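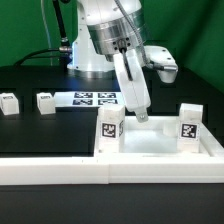 June, 7:40 am

Second glaze round for the Plultberg tiles. Kiln was down to 92 F on the readout when I opened it. Six tiles from the Hrynyshyn clay on the top shelf, four from the old Drurnano bag on the bottom. Same bisque load for all of them, same bucket of glaze, sieved twice last night.

Top shelf: color is close to what Plultberg asked for, a gray green that breaks brown on the raised border. Pinholes on three of the six, all near the left corner where I hold the tile with the tongs. I think the glaze is going on double there when I tip it to drain. Will try pouring instead.

Bottom shelf: no pinholes but the glaze is dull and a bit dry on two of them. Cone on that shelf was only bent halfway. Cone on the top shelf was flat on its tip. So the bottom is still running cool, same as last time, and I should stop pretending the new shelf height fixed it.

Crazing - one Drurnano tile was pinging when I lifted it out and had fine lines across the middle by the time the coffee was made. Rubbed ink into it, wiped it, lines show clearly. The Hrynyshyn tiles took ink and wiped clean. Will ink them again after they have sat on the shelf a while.

Glaze notes. The bucket measured thick. Weighed 100 ml in the small cylinder and got 153 g, and the card on the wall says 145. Didn't thin it because I wanted to compare with the last round, which was dipped from the same bucket. Next round thin it first, then dip one, scratch it with the pin tool and look at the thickness before doing the rest.

10:15

Svitlana Ivanyshyn came by with the count from the order. It is 492 tiles, border pieces included. I had been planning on the lower figure from the first email, so the clay on hand won't cover it. She is going to ask Ollosance whether they can hold a pallet of the Hrynyshyn body from one batch. If they split it across two batches we need to fire test bars from both before pressing anything.

We talked about warping. She wants the tiles dried between boards and turned once a day. I had been leaving them on the wire rack with plastic over the edges. Of the tiles in this firing, the ones dried between boards sit flat on the glass plate. One of the rack ones rocks. Boards it is, but we don't have enough drywall cut. Edges need taping too, I found a crumb of plaster in the scrap bucket and don't want that in the clay.

Shrinkage: pressed at 6 in, the fired Hrynyshyn tile measures 5 5/16 across both ways. The grout line in Plultberg's drawing assumes a bit more than that. Svitlana will check with them if the joint can be wider before I touch the mold.

2:30 pm

Poured glaze on two spare bisque tiles over the basin. Coverage is even, no heavy corner. Slower than dipping and it leaves a drip along the low edge that has to be sponged off. Left them on the shelf by the sink, marked P1 and P2 on the back in underglaze pencil.

Checked the bottom element with the meter, kiln unplugged. Reads higher than the others. Ordered a replacement and one spare. Until it comes, use the top and middle shelves only and put the empty kiln posts back on the rack where they belong.

To do:

- thin glaze to 145, label the bucket with the reading
- cut and tape drywall boards
- fire P1 and P2 on the middle shelf, cone pack front and back
- ink the Hrynyshyn tiles again
- ask Svitlana about the border pieces, the drawing shows two widths and the order only lists one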